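Chapter 6
Inside the Desktop Computer

In this chapter you will learn
how to prepare a computer case before you open it
the names and places of the main parts on the motherboard
how the power cables and the drives are arranged
how to keep screws and small parts in order

Words to know: motherboard, socket, retention frame, expansion slot, drive cage, carrier

Marites Malabanan keeps a repair shop in Grandville, on the second floor above a bakery. In June a small accounting office brought her six old desktop computers and asked her which of them could still be used. The office had no list of what was inside. Some of the computers did not start, and one of them made a loud noise and then stopped. Before she could give a price, she had to open every case and write down what she found.

Her apprentice, Alfredo Tiongson, wanted to begin with the screwdriver. She gave him a pencil first. In the shop there is a rule that each computer gets its own sheet of paper, and the sheet lies beside the case until the case is closed again. In the exercises at the end of this chapter you will make the same kind of sheet, so please keep a few clean pages ready.

6.1 Before you open the case

Shut down the computer, switch off the power supply at the back and pull out the power cord. Then press the power button once and hold it for a few seconds. Remove the other cables too, and put a small piece of tape with a name on each one if you are not sure where it belongs.

Lay the tower on its side on a flat, clean table. The panel that you will remove must face up. Wear a wrist strap and connect it as its instructions say. If you do not have a strap, touch the bare metal of the case often while you work - do not walk on carpet between one step and the next.

The side panel may be held by screws, by a latch or by both. Do not pull hard. When a panel does not move, there is usually one more screw that you did not see.

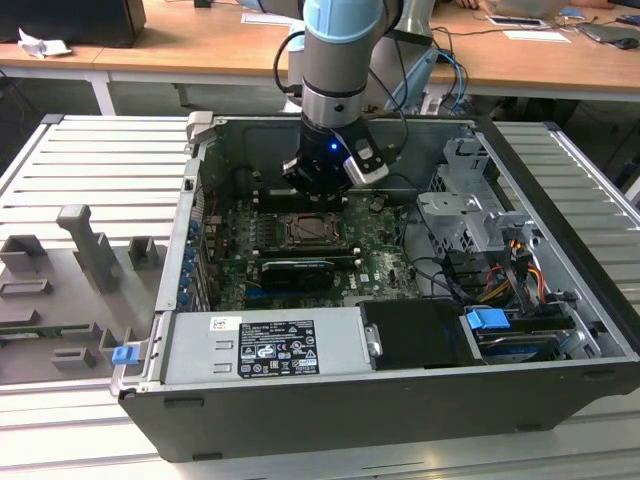
The motherboard is the large flat board to which almost every other part is connected. Learn to find the processor socket first, and then look for the other parts from there. When the metal retention frame is up and no processor sits in the socket, as on the green Dell board in this chapter, you can see the gold-toned contact area. Never touch this area with a finger or a tool. The memory slots stretch in a row just above the socket, and below it a low-profile graphics card is seated in its expansion slot. The order of the parts is different from one maker to another, so draw what you really have on your table.

6.2 Cables and drives

Power cables come in several colours, and the colours help you to follow one wire through a bundle. In many desktop computers yellow carries 12 volts, red carries 5 volts, orange carries 3.3 volts and black is ground. Some makers use their own colours or make all the wires black, so colour alone is not a proof.

Hard disk drives often sit in a carrier, and the carrier is held by a latch or a plastic tab. Before you press a tab, disconnect both the power cable and the data cable from the drive. Hold the connector itself and not the wires.

6.3 A place for every screw

Alfredo used one tray for all the screws of his first computer. It took him the rest of the afternoon to close it. Screws for the case and screws for a drive can look almost the same, but their threads are different, and a wrong screw can damage the hole. Use a tray with separate boxes and write the name of the part on each box.

Check your understanding

1. Why does Marites Malabanan keep the sheet beside the case until it is closed?
2. Name two things you must do after you pull out the power cord.
3. You find a bundle in which all the wires are black. How can you learn what each wire does?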